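Caderno de oficina -- fermentação, fevereiro

Terça, 7h40. Retomei a massa-mãe que estava no frio. Refresquei 1:2:2 com a farinha Caputo e deixei no armário de cima. Às 11h ainda estava preguiçosa, com bolhas só junto ao vidro. Cheiro bom, mais iogurte do que vinagre.

Receita base para a fornada de teste: 1000 g de farinha, 680 g de água, 200 g de massa-mãe, 20 g de sal. Autólise de 40 minutos sem o sal. A Oksana Tkachuk acha que a água está alta para esta farinha e prefere começar nos 650. Fiquei nos 680 para poder comparar com a folha anterior.

Dobras às 14h00, 14h30 e 15h15. Na segunda a massa ainda rasgava. Na terceira já esticava bem -- talvez a Oksana tenha razão quanto à água, talvez seja só falta de tempo.

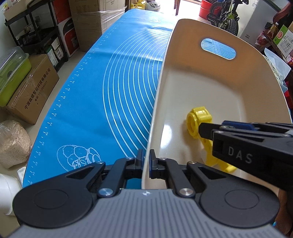

A temperatura da cozinha continua a ser o problema. De manhã 17 graus, à tarde 21 com o forno ligado. O termómetro Zerico marca um grau a menos do que o outro, é preciso acertar isso antes de tirar conclusões. Por agora anoto sempre a leitura do Zerico.

Divisão às 18h20. Peso total da massa com a segunda amassadura incluída: quase 2000 g, contando com o que ficou agarrado às mãos. Pré-forma redonda, 25 minutos de descanso, forma final apertada. Uma metade foi para o frigorífico, a outra coze hoje.

Cozedura: 245 graus com vapor durante 20 minutos, depois 220 sem vapor. Côdea boa, miolo um pouco fechado em baixo. O corte devia ter sido mais fundo.

Por fazer:
-- repetir com 650 g de água, mesma farinha
-- pedir à Matness o preço do saco grande de centeio
-- passar as horas das dobras para a folha comum
-- cozer a metade do frio amanhã, direto para o forno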